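Home | Science at Home | Ask Us | Games

Is a Desk Drink Really Just Flavored Water?
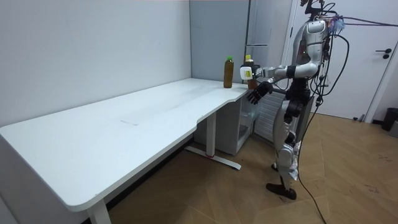
Two bottles of brown liquid at a white desk, one with a green cap.

People say a brown drink is "mostly water, so it's fine." Should you believe that? Let's be a little suspicious.

First, color tells you almost nothing. Cola is brown. Iced tea is brown. So is apple juice if you let it get old. Two bottles can look the same and hold different drinks, and a cap color is only a cap color. Green does not mean healthy, whatever the ads hint.

So read the label. Find the word "sugars" and look at the number next to it. Say a 500 milliliter bottle has 6 grams of sugar in every 100 milliliters. That sounds small - until you multiply by five and get 30 grams for the whole bottle.

Watch out for the serving size, too. Some labels give the number for part of a bottle. Who stops drinking partway? Maybe you do. I don't.

What about "sugar-free"? It can be true, but the drink may still have caffeine or acid in it. Acid can wear down the hard outside of your teeth, even with no sugar around.

Try this: pick two drinks at home, guess which has more sugar, then check. Write down your guess first, or it's too easy to say you knew all along.

More to read
Why Do Bubbles Rise?
Can You Trust a Cereal Box?
What Is Caffeine?

Contact Altitska Kids | Copyright Altitska | Back to top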